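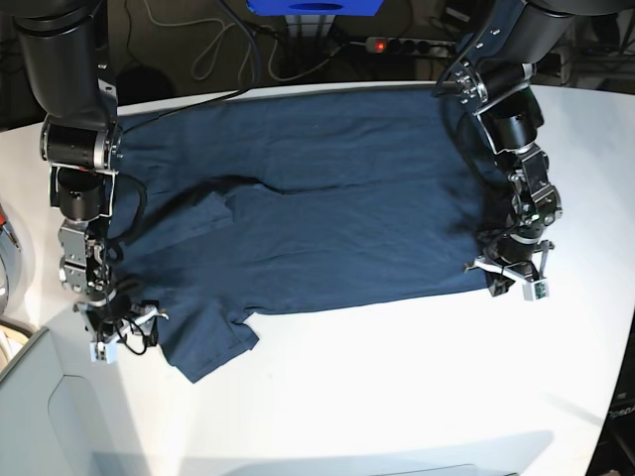 Navy tee, both grippers on the near edge. Planner build 203.

Spent the morning on why Fluklow plans a lovely fold and then sits there thinking about it. The replanner was firing on every new cloth mask. Every wrinkle counted as news.

Added a threshold. Now it ignores small wrinkles, a skill I've had since college.

Next problem: dark shirt, so the collar flap and a shadow look the same to the segmenter. Anas Hajji wants more training data. I want lighter shirts. We've got 3710 labeled frames and most of them are one gray polo.

Also the left arm's timestamps lag the right by 200 ms in the logs. Filed it. It was already filed, by me, in November.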